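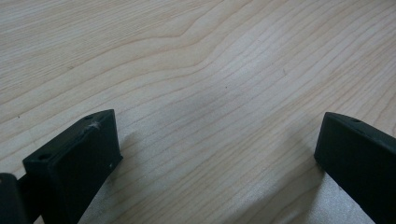 Pads open over the table top at our packing station.

Home | Topics | Workplace | Machines and Automation | Ask | Log in

How to divide the work fairly after automation of a packing line?

Hello to all. I work in a small parts warehouse, we are 131 persons in two buildings. Since last June a part of the picking and packing is done by machine arms with two-finger grippers, and the people who did this before are now "station attendants". I am one of them. My English is not perfect, please excuse me.

My problem is the following. Before, each packer had a daily target of 239 boxes and everybody understood it. If you did more, you got a small bonus. Now the target is for the station, 491 boxes in one shift, and two attendants share it. But the speed does not depend on us very much. When the gripper loses a part, or the pads are dirty, the station waits and the attendant must clear it, clean the pads and start again. My bonus became smaller although I am more tired than before, mostly in the eyes and the head. The older colleagues say that they do not feel they have a trade anymore.

The supervisor is a reasonable person and she asked us to write a proposal. What should we put in it? How is it done in your company? I would like to hear from attendants and also from people who plan such stations.

Posted by Starkodetti, 2020-04-24

Fallahi
Member, Workplace topics

I was in the same situation for three years, in a company which packs bathroom fittings. We made many mistakes, so maybe I can save you some of them.

First, ask that the waiting time is written down by cause. In our place the screen only showed "stopped", and the manager believed that the attendant was slow. We asked for four buttons: lost part, dirty pads, no boxes, other. After one month it was clear that most stops came from boxes arriving late from the other building. Before this we had many bad discussions, and people were blaming each other.

Second, separate the bonus from the number of boxes. An attendant cannot make the arm faster. We now have a fixed extra payment for each shift at the station, and a second one for those who passed the course for changing the pads and teaching new positions. The second one is important for the older colleagues. They know which parts slide, which have a sharp edge and which must be taken from the side. When they were allowed to teach the positions themselves, the lost parts became fewer and they had again something which is their own work.

Third, rotation. Looking at a machine and waiting for an error is tiring in a different way than lifting. We change after two hours, and one of the places in the rotation is still hand packing for special orders. Please do not give this place away. In our first version all the hand packing went to one person, and two other colleagues forgot how to do it. Then the arm was out of service for a full day and we had a big problem.

For the table and pads, put the cleaning time inside the plan. We have five minutes at the start and five minutes at the end. Before that we cleaned in our own break, and this was not correct.

Kernus

just ask for more money. they saved on people so they can pay. in my company they promised nobody will lose the job and then they did not replace the ones who left, it is the same thing in the end. get everything on paper

Zorkar
Member, Machines and Automation

I plan stations of this type, so I look from the other side. I agree with Fallahi about the stop reasons. I would add one thing - ask how the number 491 was made. Often it comes from a test with one easy part, without any box change. With mixed parts the real number is lower, and then the attendants carry the difference on their shoulders. You can ask for a new measurement with your normal orders. At least 200 boxes should be measured, on a usual shift, with the usual people at the station.

Also ask that one attendant is present when a new part is introduced. I have received very good advice from packers, for example to turn a tray by a quarter so that the fingers can come in from the long side. I would not have seen this from my office.

About the tiredness in the eyes, check the lamp over the table. If the surface is shiny, move the lamp a little to the side or ask for a matte mat.

Starkodetti

Thank you for the answers. We will put the stop buttons, the rotation and the new measurement in the proposal. The course for the pads I did not know that it is possible, I will ask for it. Fallahi, was your course during the working hours?

Fallahi

Yes, two mornings, paid as normal shift. Write it in the proposal also.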